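假花插小玻璃瓶总是歪，怎么摆才好看？

提问者：Huệ Đàm
发布于 2025年6月30日

大家好，第一次在 Grasthorpe 家居版发帖，说得啰嗦请见谅哈。

八月要给妹妹办个小聚会，桌上想摆几小瓶仿真花，粉的、蓝的，再加白色郁金香。瓶子都是小的，有蓝色玻璃的，有黄色玻璃的，还有一只透明小玻璃杯。先把东西贴出来：

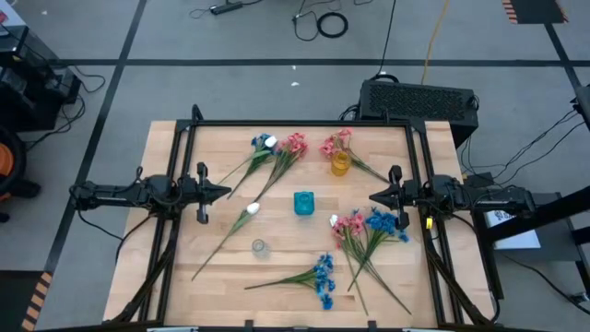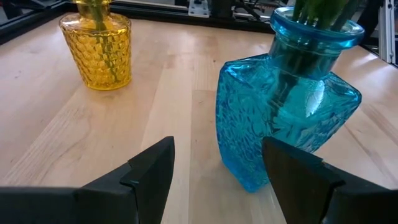 问题主要有三个。一是郁金香的杆子太长，插进小杯子里头重脚轻，手一松就往一边倒，我又舍不得剪，怕剪短了以后没法用到大花瓶里。二是蓝瓶子到底配什么颜色？我妈说配粉的，我自己觉得配白的清爽，两个人争了一晚上。三是要不要往瓶子里灌水，看着会不会真一点？

预算不多，400块以内，桌布也得从里面出，所以别推荐我换一整套新瓶子啦，谢谢！

Kofi Amoah

我在 Pastura 花材店帮过两年忙，假花插得比真花还多，说说我的做法。

杆子先别剪。多数仿真花的杆里面有铁丝，你先轻轻弯一下试试，能弯住就说明有。有的话，把最下面一段往回折，折成一个小钩，塞进瓶里正好顶住瓶壁，花头就不会乱转了，以后要用长的再掰直就行。要是没有铁丝，那只能剪，剪的时候先比着瓶子外面量，花露出来的部分差不多是瓶高的一倍到一倍半，宁可先留长一点，一点一点来。千万别拿家里做饭的剪刀，铁丝会把刃口崩掉（我崩过两把，被我太太念到现在）。

透明杯子最难，口敞，里面什么都看得见。我一般放小石子或者玻璃珠，铺到杯子一半，杆子插进去再用筷子拨紧。玻璃珠我买过 Zundham 的，一袋19块，填两三个小杯子够了。

颜色嘛，我站你这边！蓝玻璃本身就抢眼，配白郁金香很干净。粉花给黄色那只，暖色跟暖色放一起，灯一照特别好看。蓝色小花别单独插，夹一小枝在白花旁边当点缀。不过你妈要是坚持，粉配蓝也不难看，就是甜一点，聚会嘛，甜一点也没什么。

灌水我不太建议，布花瓣的杆子常包着一层纸胶带，泡久了会掉色，水就绿了。真想要那个效果，当天早上倒一点点，散场就倒掉擦干。

哦对了，花头从包装里拿出来多半是压扁的，用吹风机低温吹一下，边吹边用手指拨，郁金香只要把花瓣往里拢一拢。

Goicoechea小铺

亲，蓝瓶配粉配白都行的，看个人喜好。瓶子歪的话底下垫点双面胶就可以了。

路过的阿梅

楼上说的是瓶子歪吧，人家问的是花歪……

我补充一个省钱的：橡皮泥。搓一个小球按在瓶底，杆子戳进去，稳得很。只适合看不见底的瓶子，透明杯就算了，很丑，我试过。还有桌子要是长的话，比如我家那张70厘米宽的，别把几个瓶子排成一条直线，前后错开，高的放中间偏一点，人坐下来说话也不挡脸。

另外聚会前一晚先整桌摆一遍，拍张照，第二天照着摆，不然早上忙起来肯定又要跟你妈争颜色，哈哈。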